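About Fivham

Independent testing of grippers, arms, cameras and controllers
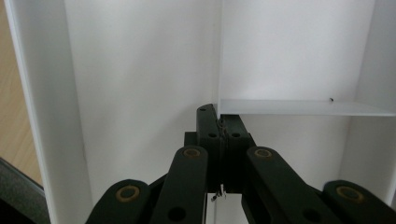
Fivham is a small test shop. Companies send us grippers, robot arms, cameras and controllers, and we try them on the same set of jobs and write down what happened. We don't build or sell any of it.

Sille Bech started the shop after several years of buying automation equipment for a packaging plant. She wanted to compare two grippers on the same shelf, with the same objects and the same operator, and couldn't find anyone who would do it. The first comparison ran for 29 days. It was a Cokell gripper against a Drosov, and the report is still the one we get the most mail about.

What we test

Most of our work is on two-finger grippers, both the hand-held kind and the kind that mounts on an arm. We look at how the fingers close, how much play there is in the joints, and how the tool behaves in tight places such as shelves, drawers and bins. Camera placement is part of every gripper test. A good pair of fingers is hard to use if the camera can't see past them.

We also test controllers, mainly for delay and for how they recover after a stop. Arms take longer. We book up to 3 weeks for each one.

How we work

Every product gets the same tasks in the same order. Our log now holds 1,823 trials, and failed grasps are kept in it along with the good ones. If a part breaks, we note the trial number, replace the part and go on. Makers may read a report before it goes out and can correct facts – model numbers, settings, part names – but they can't change results.

Test fees are the same for everyone. The Kodikara controller series was paid for by the maker, and the report says so on page 2.

Sending us something

Write to us before you ship. Include the mounting pattern, the cable list and the software version you want tested. Bench time for hand-held tools opens again in February.

Page last updated 5/8/20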